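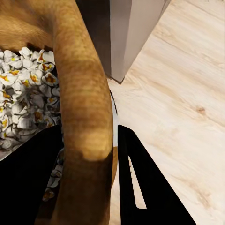

Reading time: 4 minutes

Kiss project, second progress report to the Clekov Fund
Lamcombe workshop, 13 Jun 2021

You asked for this report to cover the open day at Hevville and to be shorter than the last one. We have managed the first and made an effort on the second.

Where the work stands

Kiss is still what it was in the proposal: a two-fingered gripper that should be able to work around soft things and crumbly things on the same table without ruining either. The soft thing is currently a thick, curved, fuzzy brown object that nobody on the team has agreed on a name for. The minutes call it "the limb." The crumbly thing is popcorn. We know that the proposal said "representative deformable and granular items," and we stand by the phrase, but it's popcorn.

Nearly all of the work this period has been in simulation. The rendered table now has a proper wood grain, knot included, which took one person longer than we would like to itemize. Popcorn is worse. Every kernel is its own crinkled little shape that leans on its neighbors, and the first version of the heap slowly crept across the table whenever the simulator was left alone. The current version stays put.

We logged 1654 simulated trials this period. A trial counts as good if the fingers close on the limb and lift it without dragging popcorn along. The most common way to fail is a few kernels caught in the gap between a finger and the limb, where they get squashed into a position real popcorn would not put up with. The controller then reports a firm grip. It is very proud of that grip. We have added a check that compares how far the fingers closed with how wide the limb ought to be at that point, and it catches most of the false successes. It also rejects a few honest ones, mainly near the bottom of the limb, and we have not fixed that yet.

The open day

The event was held in the community hall in Hevville, as promised in the work plan, and 120 people signed the sheet. Some of those signatures are in crayon. We set up two stations: a large screen running the simulated table live, and beside it the physical gripper on a bench, with a real tray of popcorn and a cushion standing in for the limb.

The plan was that visitors would pick a starting position on the screen, watch the simulated gripper try it, then see the same attempt on the bench. We had time for 26 of these paired runs. The screen behaved well all day. The bench behaved well until the hall's heating came on, at which point the popcorn went slightly chewy and started sticking to the finger pads. Our friction settings assume fresh popcorn. This had not come up in the risk register and has now been added, under "catering."

What people asked, in order of how often:

Can we eat it? (The bench popcorn, no. We put out a separate bowl, which did not last.)
What is the brown thing?
Why popcorn?
Will this take my job? (Asked by a man who runs a bakery in Lamcombe. We talked about pastry handling for quite a while, and he has offered us a tray of day-old rolls to practice on. We said yes.)
Why do the fingers have slots in them?

The slot question deserves a fuller answer than it got. The real fingers have one because it saves weight and gives us something to bolt a sensor to later. The simulated ones have a slot because they were copied from the real ones, and it turned out useful on screen, as you can see a bit of the table through it.

The best comment of the day came from a child who watched several runs in a row and said the robot should move the popcorn first. We had spent most of the spring teaching it to reach in beside the heap. Clearing the table first is on the list for next period, and we would be grateful if the Fund did not ask whose idea it was.

What went wrong

The feedback forms were printed with last year's questions, so we now hold a good deal of data on parking. The spoken comments were written down by hand and typed up afterward, and they are the source for the section above. The forms are available if anyone at the Fund has an interest in parking.

We also ran the live screen from the same machine that stores the trial logs, and filled its disk in the early afternoon. The paired runs had been saved by then, but the idle footage after that point is gone. It would have shown a gripper waiting.

Money

Spending is on plan except for two lines. Hall hire came in under budget, because Hevville gave us the community rate once they heard there would be snacks. Computing came in over, mostly on account of the popcorn, and the one roughly covers the other. The full table is in the attached sheet. We are not asking to move funds between headings — yet.

Next period

Retune the finger friction for stale popcorn, with samples at several ages kept in labeled tubs away from the kitchen.
Loosen the grip check so that it stops throwing out good grasps low on the limb.
Try the clear-the-heap-first approach in simulation, then on the bench.
Run a first session with the bread rolls, if they arrive in a state that can be gripped.
Separate the demonstration machine from the one that holds the logs.

The next report is due in August. A smaller visit is planned at Lamcombe before then, and the Fund is welcome to send someone. Please let us know about numbers ahead of time so that we can make enough for the second bowl.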